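The Kneath Water

My aunt believed in the water at Kneath the way other people believe in paracetamol. She took a glass of it before breakfast and another at night, and when she died at the perfectly ordinary age of seventy-nine, of a perfectly ordinary heart, my cousins said it would have been sooner without.

She left me the cottage, and with it a share in the spring. The spring was up behind the chapel. A brass plate on the gate said the water had cured a drover of blindness. It didn't say how blind he had been, or who had checked.

I went up in March to sell the place. I had allowed myself a fortnight, and the estate agent in Dusmont had allowed me rather less hope than that. "It's the damp," he said on the phone. "People read the survey and go quiet." I asked whether the healing spring counted for anything. He said it was probably where the damp came from.

The man from Trikine turned up on my third morning. He had good boots and a folder. Trikine, he explained, bottled waters of character, and they had heard about Kneath. He used the word heritage four times before I had found him a clean mug. They would pay each shareholder 1000 pounds, and 290 a year afterwards, for as long as the water ran.

"And what does it do?" I asked him.

"Do?"

"The water. What are you going to put on the bottle?"

He looked at his folder. "We don't make claims," he said. "We tell the story."

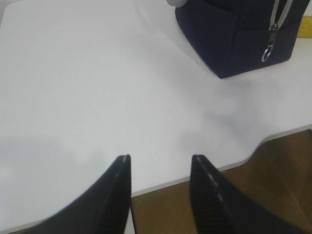
There were 13 shareholders, and they met that evening in the chapel with their coats on. I had expected a quarrel about the money. They were quite calm about the money. What upset them was that Trikine wanted to test the water first, at a laboratory called Skultelico, and would need it carried down to Dusmont in sealed jars.

"It doesn't travel," said the old woman next to me.

"All water travels," I said. "It's most of what it does."

"It loses its strength past the bridge. Your aunt knew that."

I had seen my aunt post the stuff to Canada in lemonade bottles, but it didn't seem the time. A man at the back said that the last lot who tested it had got a bad result through being unkind to it. I asked how anyone could be unkind to water. He said I'd only been there three days.

They voted, though, and the vote was for the jars. I think most of them wanted to see a piece of paper with a crest on it saying what they already knew. I offered to do the carrying. I was the only person in the room who would be glad either way, and I told them so, and they took it as a joke.

I filled 2 jars at six the next morning, one from the spring and one from my aunt's kitchen tap. That second one was my own idea. I wrote A on one lid and B on the other and put which was which on the back of a bus ticket, and I drove over the bridge slowly, watching them in the passenger footwell in case anything left them. 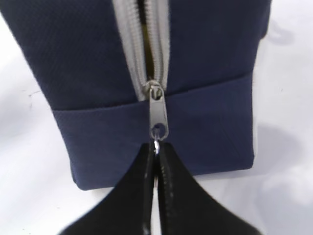 The results took nine days. I spent them clearing cupboards. My aunt had kept every letter anyone had written to her about the water, in shoeboxes, sorted by complaint. Knees had a box to themselves. I read them in bed, meaning to laugh, and for the first hour I did. Nearly all of them began with thanks and went on to the weather, the dog, a son who didn't write. Hardly any said that the knee was better. Several said they'd like some more.

When the envelope came I opened it at the sink. A and B were the same. They were so much the same that Skultelico had added a note asking whether I had sent two jars from one source by mistake. Both were clean, both a bit hard, with some iron.

I went out and followed the pipe. It took most of the afternoon, with a spade and a good deal of bramble, but it went where I'd begun to think it would, out of the kitchen wall, under the hen run and up the hill to the back of the chapel. She had been washing her saucepans in it for forty years.

I read them the results that evening. There was a silence, and then the old woman patted my hand.

"So it gets as far as the kitchen," she said. "Well, I never knew that."

Trikine signed in April. I've still got the cottage. The agent rings now and then, and I tell him the damp's about the same.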